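Laboratory Notebook, Household Tasks Group
Entry for Sunday, opened 9:40 a.m.
Recorded by: Gwawr Wynne
Project: Zimero, kitchen module

Purpose of entry

To record the present state of the stovetop tasks in simulation and to set down, for the April review, the group's position on whether the policy is fit to be tried on the Halvorsen test kitchen. The question put by Suletti was a plain one: can the arm be trusted with ordinary kitchen chores? The answer entered here covers one chore only, the movement of a frying pan between burners.

Setup

The kitchen model is unchanged from the previous entry. It consists of a black gas range between two marble counters, with wooden drawers below, two wall shelves and the hood. The only loose item on the range is the frying pan. All episodes are capped at 600 control steps. The gripper model is the stock one. Start positions for the pan are drawn from the front-left and back-left burner areas, and the handle direction is allowed to vary. In the view filed with this section the pan is at the front left, with its handle out over the left counter and the gripper hand low in front of the oven door. 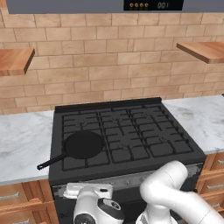 Results to date

The current policy was trained on 2,272 demonstrations, of which 306 were collected after the Tosport update to the contact settings. Evaluation was run over 260 episodes. The two groups of demonstrations have not been weighted differently, and the undersigned recommends that this be tested before further data is requested.

Performance is acceptable when the handle lies over the left counter and the arm has a clear approach. It is poor when the approach passes close to the oven door. In those episodes the arm tends to stop low and remain there until the cap is reached. The log counts these as timeouts. They should be given their own code, as a person reading the summary would otherwise take them for slow but sound attempts.

A second matter concerns the grates. The pan can be released with its base resting unevenly across the bars, and the success check does not detect this. It compares only the center of the pan with the center of the burner area. A cook would correct a tilted pan without thinking about it. The check must be amended to include tilt before any success rate is quoted outside the group.

Views of the back-left position were reviewed separately. The rear rail leaves little room behind the pan, and the planner's clearance margin may be too wide for that burner.

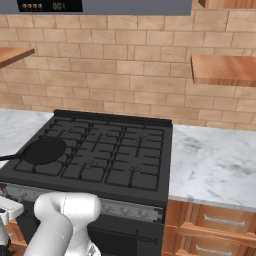 Zimero kitchen module, pan on the back-left burner area, arm at lower left.

Position for the review

The group does not consider the policy ready for the test kitchen. Moving an empty pan is a small part of cooking, and the simulation includes neither food nor grease. No claim should be made to Suletti about cooking, cleaning or clearing up. It may be stated that pan relocation is under evaluation.

Actions

Add the tilt term to the success check and rerun the evaluation set with the same seeds.
Separate the low-stop episodes from the timeouts in the log.
Ask Halvorsen for the measured height of the rear rail on the physical range.
Hold the drawer tasks until the rerun is complete.

Entry closed 11:15 a.m. G. Wynne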